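# Chapitre 7 - Ranger les petites choses : couverts, baguettes et égouttoir

Je commence ce chapitre par un aveu : pendant des années, j'ai laissé mes baguettes en bois traîner un peu partout, et je m'en portais très bien.

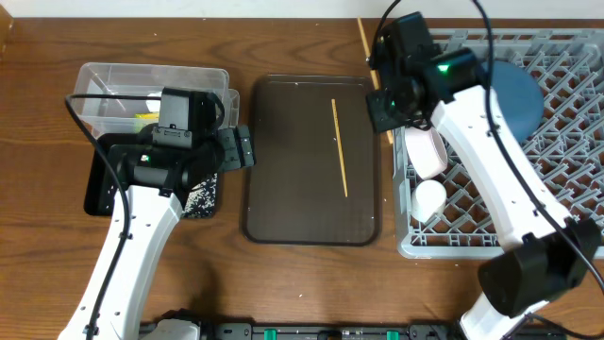

Et puis j'ai emménagé dans un studio rue Kininel, avec une cuisine de 132 centimètres de large (oui, évier compris !), et là, il a bien fallu réfléchir. Dans les chapitres précédents, on a parlé des casseroles, des bocaux, des grands plats, bref de tout ce qui prend de la place. Maintenant on passe aux objets fins, ceux qui roulent, qui glissent derrière le meuble et qu'on retrouve au déménagement suivant.

Je vous propose de travailler avec très peu de matériel : un plateau à rebord, un égouttoir, une table dégagée au milieu. Le plateau, je l'aime peint ou verni, assez lisse pour qu'un coup d'éponge suffise, avec des coins arrondis parce que les miettes se coincent dans les angles. Le mien vient de chez Bustik, mais n'importe quel modèle à bord mince fera l'affaire. Évitez juste les rebords trop hauts - on n'attrape plus rien de fin là-dedans.

Une baguette dans le plateau, l'autre à côté sur la table : c'est le désordre le plus banal qui soit, et c'est de lui que je pars dans tout le chapitre. Tant que la paire n'est pas réunie, le rangement n'est pas fini. Je répète cette règle à mes élèves chaque mardi, et ils lèvent les yeux au ciel, mais ils la retiennent !

L'égouttoir, lui, pose un autre problème. Un fond ajouré en losanges laisse passer l'eau, c'est très bien, mais une baguette peut s'y glisser par la pointe. Les assiettes se tiennent debout entre les picots, les tasses et les bols se couchent volontiers sur le côté, et les objets fins n'ont aucune place à eux. D'où le plateau, une fois qu'ils sont secs.

## Ce que nous allons voir

- trier par paires avant de trier par taille
- choisir entre plateau, pot et tiroir
- vider l'égouttoir dans un ordre qui ne fatigue pas
- essuyer et conserver le bois

Avant de continuer, sortez vos couverts et posez tout sur la table, en vrac. Gardez un torchon sec à portée de main, on s'en sert dès la section 7.2.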